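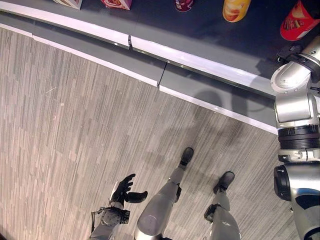 A reader of the last edition wrote to us that the planner refused every reach to the shelf until the self-filter was switched on, and asked why this step came so late in the guide. We agree with the remark, and the step now comes before the shelf plane.

Ristport > Maltura Control Software > Setup Guide > 3. Head View and Shelf Reach

August, by the Maltura documentation group, Ristport

3. Head View and Shelf Reach

In this section you teach the software which parts of the head view belong to the robot and which part is the shelf. You need a finished joint calibration (section 2) and the Tan console open on your computer. The console connects to the robot on port 443.

3.1 Self-filter

1. Put the robot in standing mode in front of the shelf, with both feet flat on the floor.
2. In Tan, open Perception and choose Head View. Tilt the head down until both legs and both hands are inside the view.
3. Press Load Body Model. The console draws a green outline over the arms, hands, legs and feet.
4. Compare the outline with the picture on each limb. At the wrists look carefully, because the cable is not a part of the body model.
5. If the outline is shifted on one limb only, repeat the joint calibration for this limb. If it is shifted on all of them by the same amount, repeat the head calibration.
6. Set Outline Margin to 24 and press Save.

Note: The margin is given in pixels. A larger value hides the cables better, but it also hides small products when the hand is near to them.

CAUTION: Keep the emergency stop in your hand during step 2. The arms may move a little when the head tilts, for keeping the balance.

3.2 Shelf plane

1. Choose Add Surface, then Counter.
2. Click three points on the top surface of the shelf. Do not click on a product or on the edge trim.
3. Click two points on the front edge. The planner uses this line as the limit for the knees and the forearms.
4. Press Fit. Wait until the status field says Stable. If it does not say so after 60 seconds, delete the points and begin again.

Note: A robot which stands between the lamp and the shelf throws its shadow on the front panels and the floor. The fit can take the border of the shadow for a step. Open Surface Options and set Ignore Dark Regions to On.

Note: Carpets with a dense pattern give many false matches in the floor estimate. At our Tillside test room we use Floor From Feet, so the floor height is taken from the leg joints and not from the camera. We recommend the same for all patterned floors.

3.3 Test of a reach

1. Choose Planner, then Preview Only. In this mode no motor gets a command.
2. Select a product in the list. When the product is only partly inside the view, its name is shown in grey and you must raise the head before you can select it.
3. Press Plan. The path is drawn in blue, and places where the arm comes too close to the front edge are drawn in red.
4. If there is red, move the feet with Step Back and plan again.
5. When the path is all blue, choose Execute Slow.

CAUTION: Do not change the self-filter while a path is executed. Press Hold first.

The log of the test is kept under Files, Reach. Please attach it when you write to support, also if the reach went well but looked strange.

Contact: Maltura support desk, Ristport | Copyright Maltura, all rights reserved | Back to top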